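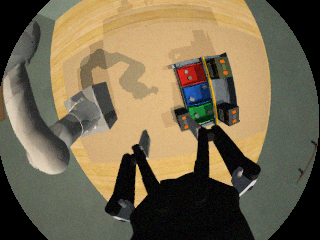
Kerow is looking for people to test a robot kit

Paid evaluation, remote, part-time. Posted 4/18/20.

We make Worko, a software kit for people who own a robot arm and would like it to do something. You install it, you pick a task, you rehearse the task in simulation until you are sick of it, and then you send it over to the real arm and find out how much you have learned. The rehearsing part is nearly finished. The manual is finished too, in the sense that the person who wrote it has stopped writing.

We now need people who have never seen Worko to use it, get stuck, and tell us where. Everyone in our office knows which button not to press, so none of us has pressed it in months.

What the work is

You will run Worko on your own computer for 7 weeks, at hours that suit you. Each week you get a set of tasks and a form. Most of the tasks take place on a simulated table. You will be looking down from the robot's wrist, through a round wide-angle view that makes a straight table edge look like a barrel, past your own black fingers at a small cabinet with a red drawer, a blue drawer and a green drawer. The drawers have little gray knobs. You will develop feelings about the little gray knobs.

A typical early task is "open the blue drawer." A typical late task is "open the blue drawer without bothering the other two." There are tasks with the second arm as well, a white one with a blocky gray gripper that comes in from the left. Coordinating the two is the part of the kit our customers ask about most and use least, and we would like to know whether that's their fault or ours. We have a guess.

You will be doing three kinds of work, in proportions that change from week to week:

Driving. You move the arms yourself with a keyboard or a game controller and record attempts. Bad attempts are welcome. Please don't delete them to look good. We already have plenty of recordings of people who are good at this.

Reviewing. You watch attempts that Worko made by itself and mark where they went wrong. The kit has its own opinion on whether it succeeded, and it's a generous one. When it says "drawer open" and you can see that the drawer is closed, we want the time and a sentence about it.

Reading. You follow the manual literally. If step 4 says to click something that doesn't exist, stop there and write to us. Don't go hunting for the thing. Our last round of testers were clever and kind and found their way around every mistake we had made, and we shipped all of them.

Who we want

People who can tell a menu that confuses them from a menu they simply dislike. We will read both kinds of complaint but we only fix one of them quickly.

You don't need to know anything about robots. Half the places in this round are held for people who don't. If you have taught shop, repaired appliances, run a sewing machine for a living or put together flat-pack furniture for relatives, you have the right sort of patience and possibly the right vocabulary.

The other half goes to people who have used at least one robot arm at work or school and can compare us with it. You are free to say the other one is better. You'll be asked to say how, so have something ready.

For everybody:

A desktop or laptop with a separate graphics card, bought in the last few years. Worko will start without one. It will then show you the table at a pace you may find restful.
60 GB of free disk space. The installer says less. The installer is wrong, and fixing it is on the list.
A steady internet connection for uploading recordings once a week.
Comfortable reading and writing in English. Spelling doesn't count.
Age 18 or over, living in the United States.

If wide-angle views make you queasy, please try the sample clip on the application page before applying. There is a flat view in the settings, but the review tasks don't support it yet.

What we pay

$501 for the full seven weeks, paid in two parts, the first after week three and the rest when your final form comes in. If you drop out after the first payment you keep it, and nobody will phone you. Expect four hours a week. If the tasks for a given week run longer than that, stop and tell us how far you got. An unfinished week counts the same as a finished one provided the form is filled in.

You also get to keep your Worko license, including updates through December. We realize this is a bit like paying the food taster in soup.

There is a small bench version of the kit, called Skuta, which comes with one physical arm and a clamp. Testers in this round don't get one. We mention it now so that you won't spend week five waiting for a parcel.

What happens to your recordings

They go into the pool we use to train and check the kit. They hold the simulated table, the two arms and your control inputs. They don't include your voice, your webcam or anything else on your screen. Your forms are read by the Kerow team and by Admasu, the outside firm that runs our usability studies and is the reason the forms are legible. Admasu will have your email address and will use it to send you the weekly tasks and one reminder. If the reminder annoys you, there's a box on the form for that too.

We may quote a comment in the release notes without your name. Remarks about the manual have a good chance of being picked, mostly because its author enjoys them.

How to apply

Fill in the short application on our jobs page. It asks what computer you have, which of the two groups you belong to, and one longer question: describe the last time a product's instructions let you down, and what you did next. A paragraph is fine. There's no need to be fair to the product.

We have 99 places. Applications close when both groups are full, and the beginner group generally fills more slowly, apparently because people don't believe us when we say beginner. Everyone who applies gets a reply, either a start date or a plain no – we don't keep a waiting list.

Questions about the work can go in the notes field at the bottom of the form. It accepts a surprising number of characters, and someone here reads them over lunch.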